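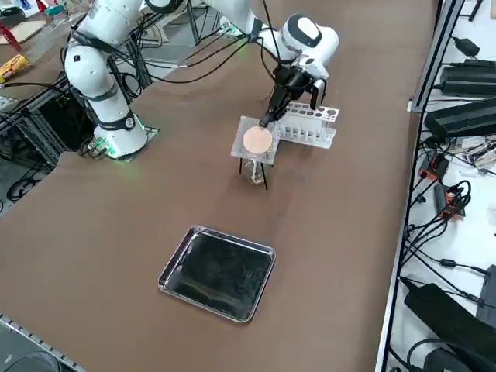
The Lab Helper That Never Asks for a Lunch Break

Ask a grown-up who works in a lab what they do all day, and they may tell you they make discoveries. Then ask what they did this morning. There's a good chance they moved some small things from one place to another place.

Science has a lot of that in it. Somebody has to set out the tray, the beaker and the rack, pick them up again, and put them back on Tuesday exactly the way they were on Monday. It's a bit like setting the table for a family that is very, very fussy about forks.

At the Closstead lab, that somebody used to be Niamh Brennan. Now a good part of it is being handed over to robot arms. The people there call the whole project Tefera, mostly so they have a name to grumble at.

What does a robot arm know?

Less than you do. You know that glass breaks, that racks tip over, and that if you drop something you should look around to see who noticed. A robot arm knows where its joints are and what it has been told to do next. Everything else, a person has to teach it or write down for it.

Take picking up a test tube rack. You'd just grab it. For a robot, "just grab it" has to be chopped into tiny jobs: go over there, come down this far, open the fingers, close the fingers, stop closing the fingers. That last one matters a lot to the rack. Niamh's first set of instructions had 12 steps. The one that worked had 17. 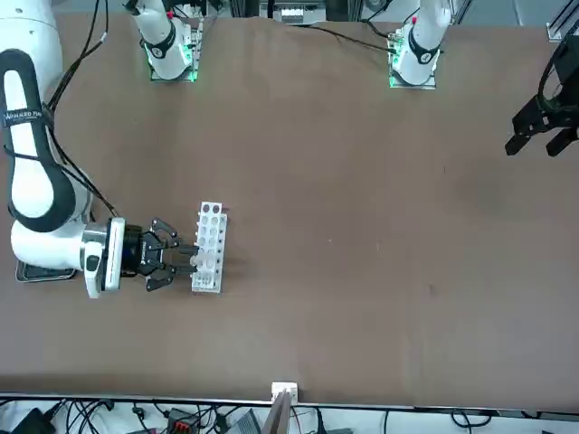

A gripper takes hold of one end of a test tube rack. The holes are there to keep test tubes standing up.

So did the robot take Niamh's job?

It took a piece of it. She doesn't miss that piece much. "I spent two years of my life carrying racks," she says. "I was good at it. I didn't get a medal."

Her days are different now. She plans which jobs the arms should do, checks their work, and figures out what went wrong when something does. She has had to learn some programming, which she describes as arguing with someone who is always right and never helpful.

Not everybody was happy about the change. Two of her coworkers worried there would be less work for them, and that's a fair thing to worry about. When machines arrive, some jobs do shrink. At Closstead, the two were given time during work hours to train for new tasks. One loves it. The other says he liked the racks, thank you, and still does some by hand.

Things people are still better at

Noticing a funny smell. Guessing why a result looks odd. Deciding which question is worth asking in the first place. Finding the lid.

Try it yourself

Ask a friend to be the robot. Put a plastic cup on the table and tell your friend how to pick it up, one small step at a time. Your friend must do exactly what you say and nothing more. Use an empty cup.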